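Small Bathroom, Hard Water: What Works For Me

I live in a hard water area and my bathroom is tiny, so between the limescale and the damp I've tried most things over the years. A few people asked me to write it all down after the last post (the one about ovens, sorry it went on so long), so I've had a go.

Start with the glass, always. If you do the shower screen last you'll splash everything you've already wiped. I keep a squeegee on a hook inside the shower and whoever goes in last at night has to use it, no excuses! For scale that's already there, I mix white vinegar and warm water half and half, add a tiny squirt of washing up liquid, spray it on and go and have a cup of tea. Eleven minutes is what my kitchen timer happened to be set to the first time, and I've stuck with it ever since.

BUT, and I can't say this loudly enough, keep vinegar away from real marble. It eats the polish and you'll have dull patches for good. Marble-look porcelain is a different matter and will generally put up with more, though the grout between might not, so I use plain soapy water on all my walls and dry them with an old towel. If you don't know which one you've got, treat it as the real thing.

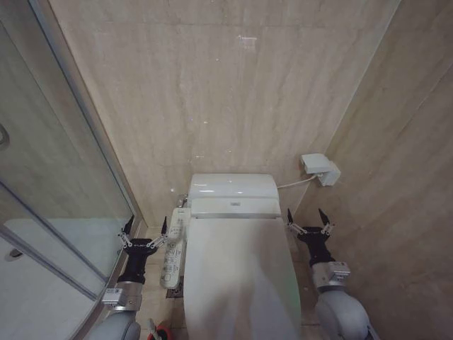
Marble-look walls, with the shower glass right beside them.

Now, toilets. An ordinary seat you can attack with more or less anything, but the electronic ones want gentler treatment. My sister Perrine Rey had one put in at her place in Pavbridge and scrubbed the lid with cream cleaner in the first week, and it went all cloudy. Soft cloth, a drop of washing up liquid, wrung out really well. Switch it off at the wall first if you can get at the switch. Don't spray anything straight onto the seat or the buttons, spray the cloth. And keep bleach and loo blocks well away unless your booklet says they're fine, as the fumes can get up under the lid.

Most of these seats slide off, usually with a button or a lever at the side, but have a look at the booklet before you start tugging. I do mine on a Tuesday when the house is quiet. You'd be amazed what collects at the hinge end. A cotton bud gets into the seam and an old toothbrush does the rest.

The line where the toilet meets the floor is the other spot that goes grim. I use bicarb mixed to a paste, leave it while I do the basin, then work along it with the toothbrush and rinse. If the sealant has gone black all the way through, no paste will save it. Cut it out, let the gap dry properly and reseal, and don't let anybody mop for a day afterwards.
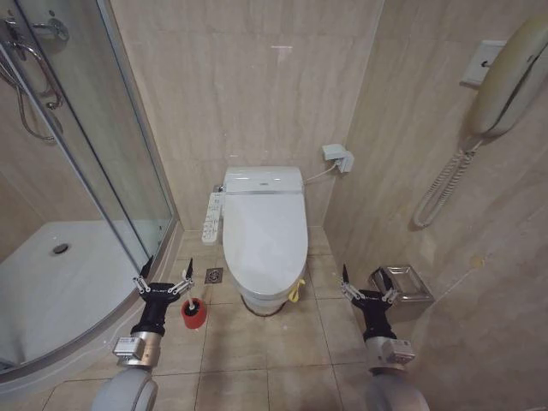 Deividas Paulauskas wrote in to say that I'm wrong about bicarb, it leaves a white film on dark grout and he spends longer rinsing than scrubbing. He uses a steam cleaner on a low setting and keeps it moving so it doesn't lift the sealant.

Fair enough, I don't have dark grout! I'd still be nervous of steam near anything electrical, but on the floor I can see it working.

Last one is damp. Leave the fan running for a good while after a shower, keep the door open when you're done, and hang the bath mat up. Mine used to live on the floor and the underneath was horrible. I wash it at 60 now with no softener and it dries in half the time.

Next month, kettles.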